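4.2 Drive removal on the bench

Task three was the shop-floor one. Old desktops, case already open, pull the hard drive in its carrier and put it in the tray. A person at the Sekness refurbishment bench does this while talking. We allowed 300 seconds per attempt, the arm ran the Drotgate policy with no retraining between units.

Cables are the main trouble. They move when touched, and the policy has only ever seen them roughly where the factory left them.
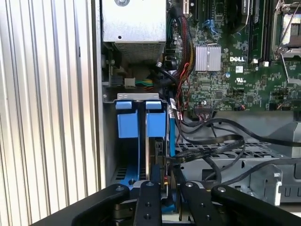

Can a machine strip a drive out of an office PC without help yet? On a good unit it can, but it is slow and it still needs a person near by for the units that go wrong.

Failures fell into two kinds. Either the fingers closed on one side of the carrier only and it twisted in the cage, or the pull was straight but a lead was still attached. The second is worse, becuase the force reading looks much like a stiff carrier. 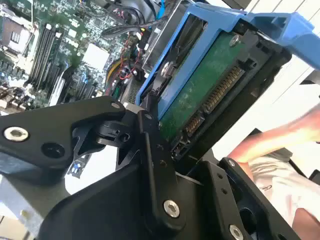
Pull force was capped at 60 newtons for all units. Hofstetter wanted it lower. We left it, as a lower cap stopped good pulls as well as bad ones. Timing was taken from first contact, so approach time is not in Table 5.

Approach is where most of the wasted motion sits. The arm goes in, backs out, goes in again from nearly the same angle. No damage, just time.

Figure 12. Open chassis at the drive removal station, with the gripper reaching in from below.
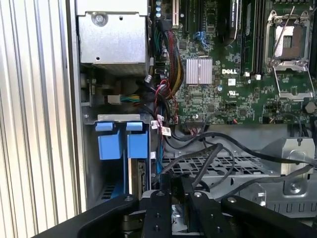

Lucienne Courtois, reading a draft of this section, objected that bench workers back out and try again too, and that we should of compared against a new starter and not against someone with years at it. Fair point. Not done here, listed under future work.

Re-seating the drive was dropped from the task in May. Pulling is forgiving, putting back is not: carrier rails have to line up and the arm has no good view once the part is in its fingers. 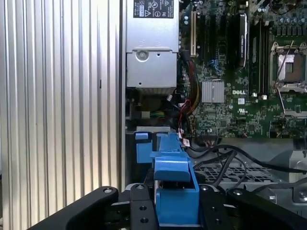
Other cases, the Zalewska towers for one, use screws and no carrier at all. Not attempted. Results below are for tool-free carriers only.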